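Filed under: Diary / Work Stuff / February

Finally home, feet up, tea going cold next to me as usual. I keep meaning to write these earlier in the evening and I never do.

So, the count. We passed 1000 episodes at Lernia this afternoon, and by the time I shut everything down it said 1366, and the goal for the month is 2000. I was so pleased I texted my sister a screenshot, and she wrote back "is that good?" It is good! It's really good! Back when we started, a decent day was getting the logger to run until lunch.

The chunk we're on now is all low stuff, things near the carpet and beside the furniture, which the model is terrible at. It learned tabletops first (everybody's does, I think, tables are easy) and then you ask it to work down by the floor and it acts like it's never seen a floor. Hiwot's idea was to stop being tidy and record plenty of cluttered views, with chairs and desk sides and whatever else gets close to the wrist cameras.

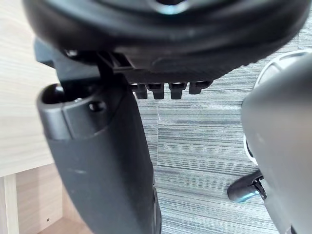
I was teleoperating most of the morning and my shoulders know it. You'd think it would be all in the hands, but you hold your arms out in front of you for ages and then wonder why you can't wash your hair. Hiwot Seyoum took over after lunch and she is so much smoother than me, it's a little annoying. Her episodes look like somebody pouring cream. Mine look like somebody looking for their keys in the dark. She says the mix is good for the training set and I've decided to believe her.

We had a bit of a back-and-forth over what to do with the fumbles. I've been throwing mine out, and she wants to keep any try where you miss and then recover, because otherwise the thing never learns how to get itself out of trouble. I grumbled and then went and pulled a whole batch of mine back out of the trash folder. Tagging them took forever. The tagging tool still makes you confirm every single label twice, and I've asked Teltell to fix that 2 times now.
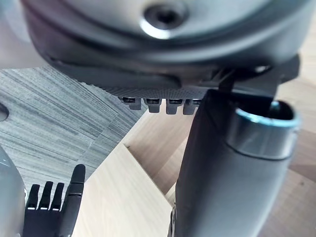

Then at four there was the call with Grabner, who want to know when they can have a first checkpoint to play with. I said end of the month and then immediately wished I'd said nothing. Tsion Birhane was on too, very calm, and asked whether we're holding any episodes back for testing. Um. We are as of today! I moved a pile over while she was still talking and I think I sounded pretty natural about it.

Training starts overnight on what we have so far. I'm trying not to get my hopes up, and I've already set an alarm so I can peek at the loss curve before breakfast, so that's going well.

Need to remember tomorrow: label the spare drive, bring back Hiwot's lunch box, ask about the Raria invoice. Also buy the heat patches for my shoulders, the big ones.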